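Two-arm cell keeps crushing (or dropping) wicker baskets, where do I start?

Posted by Angeliki Ververidis
December 14, 2023
Viewed 1,312 times

Hi all, long-time reader, first time I've had something worth asking. I look after a two-arm handling cell at Skimeo. We do gift packaging, and the cell's one job is to take a small basket from the left side, hold it between both grippers while it gets turned, and set it down on the right. It's a pretty simple cycle on paper.

It ran fine on the cardboard boxes we started with back in April. Then we switched to woven baskets with ribbon on them and everything got weird. Maybe one cycle out of 12 the basket comes out with a dent in the side, and then on the next one it slides down between the fingers and lands on the floor. Same program, same force number, same speeds. I've been turning the force up when it drops and down when it dents, and I know how that sounds.

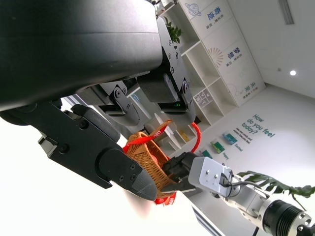
The left arm presses with one fingertip against the side and the right arm squeezes from the other side with its parallel gripper. The finger pads have a dark gray mesh surface. I've wiped them with a dry cloth every shift but never replaced them, and I couldn't find a replacement interval in the manual we got from Fodport (they put the cell together for us and I've got a support ticket open, no reply so far).

Other stuff that may matter. The ribbon is the slippery printed kind and it wanders, so sometimes there's a loop of it right where a finger wants to land. I re-homed both arms last week and that made no difference that I could tell. The force setting is at 50 percent on both sides right now, which was the number they left us with.

So is this a pad problem, a calibration problem, or am I asking for something the cell can't do? I don't have a force gauge but I could probably talk my boss into one.

Christos Deligiannis

Oh boy, I've been there, except mine was bread baskets. I'd stop touching the force number for now. Write down what it's at, leave it, and go through the mechanical side first, or you'll be chasing your own changes for a month (ask me how I know!).

Pads first. Dry wiping a mesh pad mostly pushes the dust further into the mesh. Rattan sheds little fibers and they pack in there until the surface feels almost polished. Power the cell down and lock it out, then go at the pads with a stiff nylon brush and a lint-free cloth with a bit of isopropyl on it. Let them dry all the way before you run anything. Check with whoever made the pads that alcohol is okay on that material, some of the glued ones don't like it. If you drag a fingernail across and the middle feels smoother than the corners, order new ones.

While you're in there, put a wrench on every finger bolt. I had a fingertip on our old cell that looked perfectly tight and it had a hair of wiggle in it. That was enough that the arm thought it was touching the basket when it wasn't quite there yet. Tighten to the torque in the manual, and put a paint mark across each bolt head so next time you can see at a glance if one has moved.

Also have a look at how the cable sits at the right wrist. Jog the arm slowly through the whole turn and watch it from the side. If the cable pulls tight anywhere in the move it can tug on the wrist, and on a light part like a basket you'd see that as a slip. I'd want a nice lazy loop at every point in the path.

Then the two-arm part, and here's where I'd put my money. With a cardboard box, if the left and right arms disagree by a couple of millimeters, the box shrugs it off. A woven basket gives, so the arms squeeze in when they're too close together and let go when they're too far apart. Your dent and your drop could easily be the same problem. Homing each arm only tells that arm where its own joints are. It doesn't tell the two of them where they are compared to each other. There should be a separate routine for that, usually touching both fingertips to one fixed pin or block. Look for something like "base alignment" or "dual arm calibration" in the menus. If it's not there, that's what I'd push Fodport on.

Amr Filali

buy better grippers lol. we had Vasylenko ones and never looked back

Michalis Michailidis

Christos covered most of it so I'll just add the ribbon, because I think it's a bigger deal than you're making it.

Two things happen when a finger lands on ribbon. The pad isn't touching the weave anymore, so whatever grip you had from the mesh is gone. And the ribbon can slide over the rattan, so the whole basket creeps even though the finger hasn't moved. I had a job with wrapped tins that did this and I logged 141 picks before I believed it. Nearly all my drops had ribbon under one finger.

What worked for me was boring. I got the people loading to put the knot on the same side every time, and I moved the grip point down toward the base, where the weave is stiffer and the ribbon didn't wander as much. Loose loops got tucked before loading too. A trailing loop near a moving wrist is asking for a snag anyway.

For the force, get the gauge. A percent on the left gripper and a percent on the right one don't have to mean the same push, especially if they're different models. Measure both at the same opening, set them to match, and start lower than you think. Then go up a little at a time with one basket you don't mind wrecking. Run your tests with the speed turned down, and keep everybody out of the cell while you do it.

One question back at you: do the baskets all come from one supplier? We had a batch from Ballero that was softer than the rest and it drove me up the wall until I squeezed a few by hand.

Angeliki Ververidis

Thank you both, this is way more than I hoped for. Brushed the pads this morning and the amount of fuzz that came out was embarrassing. Found one bolt on the left fingertip that took almost a quarter turn too. The arm-to-arm alignment menu exists but it wants a password, so I've added that to the ticket with Fodport. Michalis, it's two suppliers, and I never thought to keep them apart. I'll run them separately tomorrow and post what I get.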